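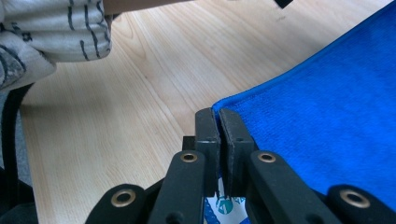
Cleaning a Home Shrine: What Works and What I Stopped Believing

Most advice on brass lamps and temple bells gets handed down with great confidence and very little testing. I have kept a small shrine in the corner of our dining room for 18 years, and I have tried nearly everything people told me to try. Some of it was fine. A good deal of it was work for no result.

Brass lamps and tamarind

Tamarind does clean brass. So do lemon and salt, or vinegar and flour, or a spoonful of ketchup if that's what you have. It is the acid doing the job, and I have never seen a difference between them worth a special trip to the store. Soak a lump of tamarind in warm water, rub it on, wait a few minutes, rinse well. People who leave it on overnight "for extra shine" end up with pinkish patches, and then they ask what went wrong with the lamp.

Dry the lamp right away, including under the foot. The spots you see the next morning are mostly from water left sitting.

Do not do any of this to a lacquered piece. Many newer lamps and statues are sold with a clear coat, and acid plus scrubbing takes it off in blotches. Try a hidden spot underneath first. If the cloth stays clean, you may well be rubbing lacquer.

Polish from a bottle

I bought Furkamach paste after Pieter Smits swore it kept his bells bright for a year. Mine were dull in 2 months. Maybe his house is drier. It smells strong, it collects in the carving as a white crust, and I would keep it away from any cup or spoon used for offerings that someone will eat or drink. For plain trays, fine.

Old carving is better off with a soft toothbrush and patience. A little darkness in the folds of a robe or the lines of a face makes the figure easier to read anyway. I don't know who decided everything has to look like a new faucet.

Oil and soot

Warm water and dish soap will not shift old lamp oil that has gone gummy. Wipe out what you can with newspaper, then cover the rest with dry flour or baking soda and leave it for an hour. It rolls off in crumbs. Wash after that.

Soot on the wall is a wick problem. Trim the wick shorter and pull less of it over the lip. Jiahui Dong, my neighbor, put up a sheet of glass behind her lamp and wipes it weekly, and I admit it beats repainting.

"Smokeless" oils I remain doubtful about. I burned through 500 ml of Damasceno beside my usual sesame oil, same lamp, same wicks, and both left a gray ring on the ceiling.

Kumkum and turmeric

Kumkum on a cotton altar cloth: shake it off outside, dry. Any water at this stage turns powder into dye. Then cold water, then soap.

Turmeric: wash it, accept that it looks worse (soap turns it red), rinse, and hang it in the sun. Sun does more than any stain stick I have paid for. Silk should stay out of strong sun, so for silk I'd go to a cleaner and hope.

Flowers

Take them out before they go brown. Marigold sitting in water marks brass and stains pale stone, and marble that has gone yellow stays yellow. Lemon on marble is a bad idea too – it eats the surface – though I still see it recommended every fall before the festival season.

Camphor

Keep it in a jar with a tight lid. A few peppercorns in the jar are supposed to stop it from evaporating. I ran one jar with and one without, from April until the rains, and they shrank the same.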